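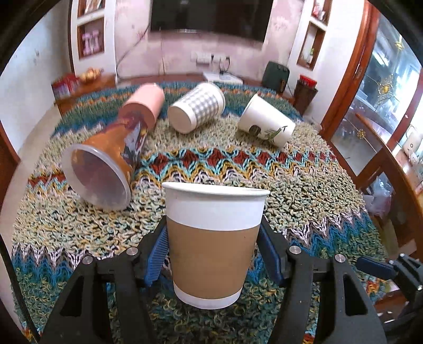
Trundano hand-held gripper kit, worth it? (13 replies, showing first page)

lowtorque_len
June 2026
Ok so the Drirex sale ends soon and I have to decide. Trundano hand gripper kit, the one you hold yourself with the camera on it, blue ribbed pads. Full kit is $1,835. Bundle with the Sindach software license is $2,774. I want to record pickup demos at home, cups mostly, then train a small arm on them. Anyone own one? Does it hold up? Cup pic is from my trial unit, goes back soon.

mossbucket
Own one. Had it since September. Pads are great, everything else is fine. Paper cups with a sleeve are easy mode tho, sleeve gives the ribs something to bite. Try a thin clear plastic cup and see how you feel. Mine buckle if I squeeze even a little too hard.

gantry_gus
Skip the bundle. Sindach license is yearly and the export tool chokes on long recordings. I cut mine into short clips before loading. Annoying but works. Would not pay the extra again.

lowtorque_len
@mossbucket yeah the clear ones are the problem for me too. Squeeze feel is all in your hand, no force readout. Is there an add on for that?

mossbucket
Not from Trundano. Choi sells a sensor pad that sort of fits. You have to trim it. Voids the warranty I think, read the page.

pennywhistle88
Going to disagree with everybody. For $1,835 you get printed-feeling plastic fingers and some bolts. My bolts backed out twice in the first month. Threadlocker fixed it but come on. At that price I shouldnt be doing that on my kitchen table.

gantry_gus
Never had a bolt move. How hard are you swinging it

pennywhistle88
Not swinging it. Normal pickups. Maybe a bad batch, support sent new bolts without arguing, I'll give them that. Still think it's overpriced.

tidepool_tk
Question for Len, is that rug staying? Asking because I did 1,000 pickups on a plain desk and my arm was useless anywhere else. Redid a bunch on carpet and a busy tablecloth and it got a lot better. Patterned stuff like yours is good to have in the mix. Also leave cups lying on their sides like you've got there, the toppled ones are where mine fell apart.

lowtorque_len
Rug stays, it's the living room. Sideways cups are hard to come in on, fingers are chunky and I keep bumping the rug before I get low enough. Anyone got a trick for that?

tidepool_tk
Come in at a slant, not straight down. And grab near the base, not the rim. Rims fold. Slower than you think you need to go.

mossbucket
^ this. Also put a strip of tape on the handle where your thumb goes so your grip is the same each time. Made my clips way more consistant.

gantry_gus
Rug is a bad idea imo. Loopy ones catch the finger tips and then you're recording yourself tugging on yarn. I threw out a whole evening of clips over that. Hard floor first, rug later.

tidepool_tk
Nah. If the arm is going to work over a rug then record over the rug. Toss the snagged clips and keep going.

gantry_gus
Agree to disagree. My evening is still gone.

bracketeer
Coming in from the price side. Drirex runs this sale a lot. I paid the same $1,835 last September. So dont panic buy, if the trial unit isn't winning you over send it back and wait.

pennywhistle88
Finally someone says it

lowtorque_len
Good to know about the sale. Leaning kit only, no bundle, plus threadlocker lol. Going to do another round with the thin cups tonight, slanted like tk said. Does the Choi pad come in one size or do I need to measure?

mossbucket
One size. Measure anyway, mine was too wide and I had to cut both edges.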